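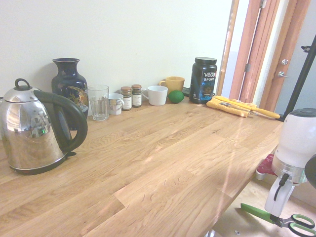

Prollach have confirmed that left-arm seamer Nhyira Mahama has signed a two-year deal. She joins from Ventura and is registered as a domestic player, so the overseas slot stays open. I went through her numbers this morning, with the kettle on its base at one end of the counter and an empty glass tumbler farther along, and the signing makes more sense on the second pass than on the first.

2/ Headline figures: 27 wickets last season from 305 overs in two-day cricket. That is a wicket every 67.8 balls, which won't sell shirts. Most of those overs were bowled into the wind with an old ball.

3/ Ventura used her first change or later in every match. Prollach lost both new-ball bowlers in November and have said she will open. Her length is fuller than either of theirs, and the home square has been slow for three seasons.

4/ Batting: top score of 82, made at number eight against Wamach. The rest of the card that day was thin. I would not read much into one innings, but she leaves the ball well and her front foot gets out to the pitch of it.

5/ Coach Lorne Hiebert on the club site: "We wanted someone who can bowl long spells and still hit the seam after tea. Nhyira does that."

6/ Open question is the no-ball count. Her run-up was shortened mid-season and the front foot was landing close to the line for weeks afterward. Hiebert did not mention it.

7/ She is available for the Emex Trophy group games but not for the opening league fixture – the registration window closed before the paperwork went in. Wamach away is the likely debut.

8/ Fee not disclosed. Squad numbers to follow.

May 29, 2022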